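Bien nommer et trier ses essais de préhension en simulation : mes petites règles

Je range mes essais depuis que le dossier Praltitz a dépassé 400 séquences, et je vous livre ma méthode telle quelle.

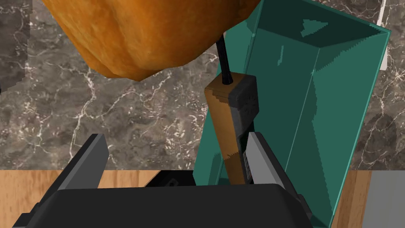

Titilayo Tijani m'a écrit qu'à son avis on perd plus de temps à relire des essais mal annotés qu'à les refaire, et qu'elle préfère jeter au moindre doute. Je suis presque d'accord ! Presque, parce que jeter sans noter pourquoi, c'est se condamner à retomber sur le même souci trois semaines plus tard (je l'ai fait sur Matlala, j'en ris encore jaune).

Alors voilà comment je procède.

D'abord, la vue du poignet. Je vérifie que les deux doigts de la pince restent visibles à l'écran. Un objet proche d'un doigt, je ne l'écris jamais « saisi » sur une seule image : je mets « contact incertain » et j'avance de 20 images avant de trancher.

Ensuite, les noms. Un objet dont on n'est pas sûr reçoit un nom large. « Appareil à antenne », ça suffit très bien, on précisera plus tard avec la liste des modèles 3D.

Les parois translucides, maintenant – mon cauchemar. Pour une boîte de ce genre, je note toujours si l'objet est dedans, devant, ou si je ne sais pas. Oui, « je ne sais pas » est une valeur permise, ajoutez-la à votre menu !

Pour la fermeture, je limite la force dans le fichier de config et je n'y touche plus pendant toute la série. Si vous changez un réglage en route, ouvrez une nouvelle série, même pour un seul essai.

Enfin, la relecture : 30 essais par session, pas plus, après on valide n'importe quoi. Chez moi c'est le matin, avec l'export Tredodia ouvert à côté. L'essai 657 m'a quand même échappé deux fois, il traîne toujours dans « à revoir ».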